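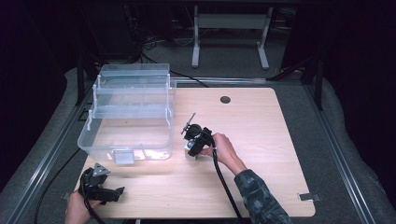 Week 4: Storage, sorting and why your drawers fill up

Hi everyone. These are my notes from Wednesday, tidied up a little because I talked too fast in the second half (sorry!). Bring them next time, we'll need the bit on categories.

We started with the question I always start with: where do you look first for the scissors? Most of you said the kitchen drawer, a few said the desk, and one brave soul said "wherever I saw them last." All fine. What I wanted you to notice is that you answered with a place. You weren't thinking about what kind of thing scissors are. Store catalogs do the opposite, they go by kind, and that mismatch is where a lot of household mess begins.

Two words to keep straight

Sorting by kind: all the tape together, all the batteries together. Easy to explain to a visitor, slow when you're in the middle of a job.

Sorting by task: everything for wrapping a present in one spot, tape included. Fast, but you end up owning four rolls of tape. I do this at home and I'm not sorry.

The Grarwood exercise

Remember the Grarwood handout, the small hardware shop with 200 drawers behind the counter? The old system was by kind. The new owner moved the 16 best sellers to the front, whatever they were, and left everything else alone. I love this one because it's such a small change! You don't have to redo the whole wall. Somebody asked what happens when the best sellers change with the season, and my answer on the day was a bit muddled, so let me try again: you swap a few drawers and relabel them, and the back wall stays put.

Shallow or deep?

Shallow compartments let you see everything and waste space. Deep ones hold more and hide whatever is at the bottom (my sewing box is basically an archaeological dig). If you use a thing every day, go shallow. Holiday stuff can go deep. Clear plastic helps with both, though I find people stop labeling once they can see in, and then the small parts all start to look alike.

For next week

Pick one drawer at home. Write down what's in it before you touch anything, then group the list first by kind and then by task. No more than 9 groups each time, please. Don't move the actual stuff yet!

Reading is the Brerkilbridge chapter, just the first half. Skip the tables, they're from an older edition and the headings don't line up.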